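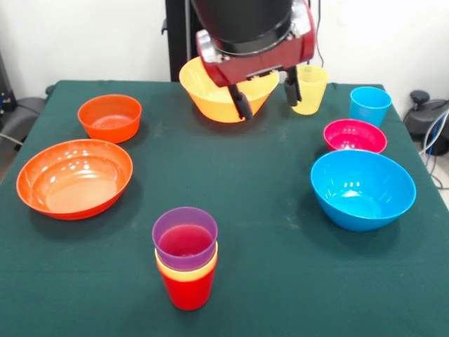 저녁 만찬 입장권은 어디에서 받습니까?
입장권은 Zama 식당 입구의 접수대에서 이름을 말씀하시면 받을 수 있습니다. 우편으로는 보내지 않습니다.

회원 여러분, 안녕하십니까. Orestis Chatzigeorgiou입니다. 같은 질문을 여러 분께서 보내셔서 위에 먼저 적었습니다. 읽는 시간 4분

11월 자선 만찬의 요리는 Kyriakidis 주방이 맡기로 정해졌습니다. 전채는 훈제 송어와 비트, 주요리는 양고기 찜입니다. 고기를 드시지 않는 분께는 가지와 병아리콩 요리를 드립니다.
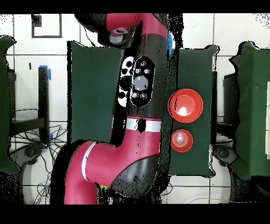

포도주는 Tistley에서 백포도주와 적포도주를 한 가지씩 보내 주기로 했습니다. 술을 드시지 않는 분을 위한 배 주스도 주문했습니다. 한 식탁에 여덟 분이 앉으시고, 식탁은 모두 25개입니다.

지난번에 Dionysis Kokkinos 님이 쓰신 글에 답을 드립니다.

> 작년에는 환영 음료 시간이 너무 길어서 수프가
> 늦게 나왔습니다. 올해는 몇 시에 자리에 앉습니까?
> 그리고 경매 물건은 아직 받으십니까?
> Dionysis

환영 음료는 오후 6시 30분에 시작하고, 7시 15분에 모두 자리에 앉으시면 됩니다. 수프는 올해 차림표에 없습니다.

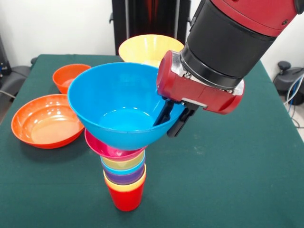

경매 물건은 아직 받고 있습니다. 지금까지 들어온 것 중에는 Trarkberg 산장의 2인 숙박권이 가장 큽니다. 시작 가격은 500유로로 하려고 하는데, 너무 높다고 생각하시면 저에게 알려 주십시오. 작년 경매에서는 모두 2,000유로가 모였습니다. 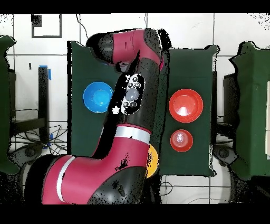 그릇과 로봇 팔, 초록색 천을 덮은 탁자

못 드시는 음식이 있으신 분은 이 메일에 답장으로 적어 주시기 바랍니다. 주방에 한꺼번에 전달하겠습니다. 자리를 바꾸고 싶으신 분도 같이 적어 주십시오.

감사합니다.
Orestis Chatzigeorgiou 드림

댓글 4 · 공유 2

최근 글
만찬 복장에 대한 질문
Tistley 시음회 후기
Zama 식당 주차 안내
경매 물건 접수 방법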